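## 第9章　换季保养与长期停放

本章说明 Hornasance 系列乘用车在换季及长期停放期间的保养程序，适用于全部汽油版车型。混合动力版的高压蓄电池另见第2章的补充页，其余步骤与本章相同。

用户可自行完成本章中未标注“授权服务站”的项目。凡标注“授权服务站”的项目，须由 Bistus 授权服务站实施。自行实施上述项目所造成的损坏，不在整车质量担保范围之内。

### 9.1　准备工作

开始操作前，请确认下列物品已备齐：

- 随车工具包（位于行李厢地板下方）
- 数字式胎压表
- 与手册附录规格一致的风窗清洗液
- 与手册附录规格一致的发动机冷却液
- 无绒擦拭布及中性清洁剂
- 绝缘手套、护目镜
- 车轮止动块一对

车辆应停放于平坦、坚实、通风良好的地面。将变速杆置于驻车挡，拉紧驻车制动，关闭点火开关，并将钥匙带离车辆。配备无钥匙进入系统的车辆，钥匙与车身的距离应足以使系统无法识别。

> **注意**
> 发动机停机后，冷却风扇仍可能自动启动。在发动机舱内操作时，手、衣袖及工具应远离风扇叶片。

> **警告**
> 严禁在封闭车库内长时间运转发动机。废气中含有一氧化碳，吸入后可危及生命。

### 9.2　液位检查

液位检查应在冷车状态下进行。车辆刚刚行驶完毕的，应待发动机完全冷却后再行操作。

1. 打开发动机舱盖，用支撑杆固定。支撑杆应完全插入舱盖内侧的定位孔。
2. 抽出机油标尺，用无绒布擦净，重新插入到底后再次抽出。油面应位于上、下刻线之间。
3. 油面低于下刻线时，分次少量添加机油。每次添加后应等待油液回流，再行测量。
4. 观察冷却液膨胀罐侧面的刻度。液面应位于 MIN 与 MAX 之间。
5. 观察制动液储液罐的刻度。制动液液面偏低时，不得自行添加，应前往授权服务站检查制动摩擦片及管路。
6. 向风窗清洗液储液罐加注清洗液，至加注口颈部下缘为止。
7. 将各加注口盖旋紧，擦净溢出的液体，确认发动机舱内无遗留工具或擦拭布。

> **警告**
> 发动机处于高温时，不得打开冷却液膨胀罐盖。罐内液体处于压力之下，可能喷出并造成严重烫伤。

不同颜色的冷却液不得混用。颜色仅供初步辨识，不能作为判定型号的依据，加注前仍应核对容器标签上的规格代号。无法确认系统内现有冷却液型号的，应由授权服务站整体更换。

各类车用液体应存放于原装容器内，置于儿童及动物无法触及之处。不得使用饮料瓶分装。废弃液体应交由具备资质的回收单位处理，严禁倾倒于下水道、土壤或水体中。

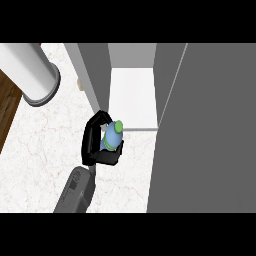

冬季来临之前，应使用适合当地最低气温的清洗液。夏季清洗液残留于管路中时，低温下可能冻结，造成喷嘴及水泵损坏。更换时请按以下程序操作：

1. 启动车辆，操作风窗清洗功能，将储液罐内的夏季清洗液用尽。单次喷洗时间不宜过长，两次喷洗之间应留有间歇，以免水泵过热。
2. 关闭点火开关，加注冬季清洗液。
3. 再次操作喷洗功能，直至喷嘴喷出冬季清洗液。
4. 配备后风窗清洗装置的车辆，对后喷嘴重复上述操作。

### 9.3　轮胎与制动

轮胎气压应在冷胎状态下测量。标准气压值见驾驶员侧车门框上的标牌，前轮与后轮的数值可能不同，满载时的数值亦单独列出。

1. 旋下气门嘴防尘盖，置于不易遗失之处。
2. 将胎压表垂直压紧于气门嘴，待读数稳定后记录。
3. 气压不足时充气，过高时放气，并再次测量。
4. 旋回防尘盖。
5. 检查胎面磨损标记。花纹与磨损标记齐平的轮胎应立即更换。
6. 检查胎侧有无鼓包、割伤或裂纹。存在上述任一情形的，不得继续行驶。
7. 检查备胎气压。配备补胎套件的车辆，应核对密封剂的有效期限。

配备 Janidora 胎压监测系统的车辆，在调整气压或轮胎换位之后，须执行一次初始化。操作路径为：中控屏“车辆”→“轮胎”→“设定基准”。初始化完成前，仪表盘可能持续显示提示信息，属正常现象。

> **说明**
> Janidora 系统为辅助装置，不能替代定期的人工测量。四条轮胎同时缓慢失压时，系统可能延迟报警。

更换冬季轮胎的用户应同时更换四条轮胎，不得仅更换驱动轴一侧。更换后首次行驶时应避免急加速与急制动，并在行驶一段里程后按规定扭矩复紧车轮螺栓。扭矩数值见附录。未配备扭矩扳手的，复紧作业由授权服务站完成。拆下的夏季轮胎应标明原安装位置，带轮辋的轮胎宜水平叠放，不带轮辋的轮胎宜直立放置，并定期转动，存放处应避光、干燥。

制动系统的检查按下表执行：

| 项目 | 检查方式 | 实施者 |
|---|---|---|
| 驻车制动 | 缓坡驻车，确认车辆无滑移 | 用户 |
| 制动踏板行程 | 踩踏，确认无绵软感 | 用户 |
| 摩擦片厚度 | 拆卸车轮后测量 | 授权服务站 |
| 制动液含水量 | 专用仪器检测 | 授权服务站 |
| 制动软管 | 目视检查有无渗漏、龟裂 | 授权服务站 |

### 9.4　低压蓄电池

车辆停放期间，防盗系统、时钟及远程通信模块仍消耗电能。停放时间超过2周的，应采取下列措施之一：

- 连接维护型充电器；
- 断开蓄电池负极电缆；
- 定期启动车辆并行驶足够里程。

仅启动发动机怠速运转而不行驶，不足以补充启动时消耗的电能，本公司不推荐采用。

**断开负极电缆的步骤**

1. 关闭全部用电设备，关闭点火开关，将钥匙取出。
2. 打开全部须保持可开启状态的车门或行李厢盖。断电后电动门锁将无法工作。
3. 等待车载控制单元进入休眠状态。
4. 佩戴绝缘手套，松开负极（−）端子螺母，取下电缆。
5. 用绝缘材料包覆电缆接头，并固定于不会接触端子的位置。

重新连接时，以相反顺序操作。端子螺母应紧固可靠，但不得过度用力。

> **警告**
> 蓄电池可能释放易燃气体。操作时严禁吸烟，严禁明火。电解液具有腐蚀性，溅入眼内时应立即用大量清水冲洗，并尽快就医。

恢复供电后，下列功能需要重新设定：

1. 时钟；
2. 车窗一键升降：将车窗升至顶端，持续按住开关，直至听到提示音；
3. 电动天窗：完全关闭后持续按住关闭键，直至天窗完成一次自学习动作；
4. 转向角传感器：启动车辆，将方向盘由左极限转至右极限，再回正。

完成上述设定后，仪表盘上仍有故障灯点亮的，应联系授权服务站。

### 9.5　车身与内饰

停放前应彻底清洗车身。附着于漆面的鸟粪、树脂及融雪剂具有腐蚀性，应以清水浸润软化后去除，不得干擦。使用高压清洗设备时，喷嘴不得近距离直射轮胎、密封条、传感器及摄像头。

1. 用清水冲洗车身、轮拱及底盘。
2. 使用中性清洁剂自上而下擦洗，随后冲净。
3. 以软布擦干，尤其注意门框、油箱盖内侧及行李厢密封槽。
4. 在漆面涂覆保护蜡。哑光漆面不得打蜡。
5. 在车门密封条上涂抹硅基保护剂，以防低温下粘连。

内饰方面，应取出全部食品、饮品及气雾罐。地毯潮湿时，应取出晾干后再行放回。真皮座椅可使用随车附赠的护理剂，使用前应在不显眼部位试擦。空调系统在停放前宜关闭制冷，仅以送风方式运转片刻，使蒸发器表面干燥，从而减少异味。空调滤清器的更换周期见保养手册。

> **注意**
> 不得在车内存放打火机、移动电源及其他受热后可能爆裂的物品。阳光直射时，密闭车厢内的温度会显著升高。

使用车衣时，应选择透气材质，并在车身清洁、干燥后覆盖。大风天气下，松动的车衣会磨伤漆面，应加装束带。

### 9.6　燃油

长期停放前，应将燃油箱加至接近满箱，以减少油箱内壁的冷凝水。不得在加油枪自动跳停后继续加注，须为燃油受热膨胀预留空间。

燃油添加剂的使用应以附录所列型号为限。使用未经认可的添加剂，可能损坏三元催化转换器及氧传感器。

### 9.7　停放期间的检查

停放期间，宜每月检查一次并填写随车记录卡，检查内容包括：

- 地面有无油渍或冷却液痕迹；
- 轮胎气压；
- 蓄电池或充电器状态指示；
- 发动机舱内有无小动物筑巢或啃咬线束的迹象；
- 车厢内有无霉斑。

为防止轮胎局部变形，可将气压调至标牌所列满载数值，并每隔一段时间移动车辆，使轮胎接地面改变。恢复使用前，须将气压调回正常值。停放于平地且使用车轮止动块时，可释放驻车制动，以避免摩擦片与制动盘粘连。

### 9.8　恢复使用

1. 取下车衣、止动块及充电器，确认排气管口无遮挡。
2. 按9.2重新检查各液位，按9.3重新检查轮胎。
3. 连接蓄电池，并按9.4完成各项设定。
4. 启动发动机。怠速转速应稳定在800至900转/分。冷车启动之初转速偏高属正常现象，应待发动机升温后再行读数。
5. 检查全部灯光、刮水器、喇叭及安全带。
6. 低速行驶，在无其他车辆的路段轻踩制动数次，以清除制动盘表面的浮锈。
7. 确认仪表盘无警告灯点亮后，方可正常行驶。

第6步中出现轻微摩擦声，通常会在数次制动后消失。声音持续存在，或制动时车辆偏向一侧的，应立即停止使用，并联系救援。

### 9.9　常见情形的处置

| 现象 | 可能原因 | 处置 |
|---|---|---|
| 按下启动键无反应 | 蓄电池亏电；钥匙电池耗尽 | 将钥匙贴近感应区再试；仍无反应时充电或联系救援 |
| 起动机转动但发动机不着火 | 燃油不足；燃油变质 | 检查油量表；联系授权服务站 |
| 怠速抖动 | 火花塞积碳；进气系统漏气 | 联系授权服务站 |
| 清洗液不喷出 | 液位过低；喷嘴堵塞；管路冻结 | 补充清洗液；将车辆移至温暖处后再试 |
| 胎压提示不消失 | 未执行初始化；轮胎慢漏气 | 测量气压并重新初始化 |
| 车窗无一键功能 | 断电后未设定 | 按9.4第2项操作 |

上述处置无效的，请勿拆解相关部件。用户可携带随车记录卡，前往 Bistus 授权服务站，或致电 Long 道路救援。救援电话印于遮阳板背面。来电时请提供车架号、车辆所在位置及仪表盘显示的提示内容。

质量担保期内的车辆，因未按本章要求停放而产生的蓄电池亏电、轮胎变形及漆面腐蚀，不属于担保责任。相关条款以随车交付的《质量担保手册》为准。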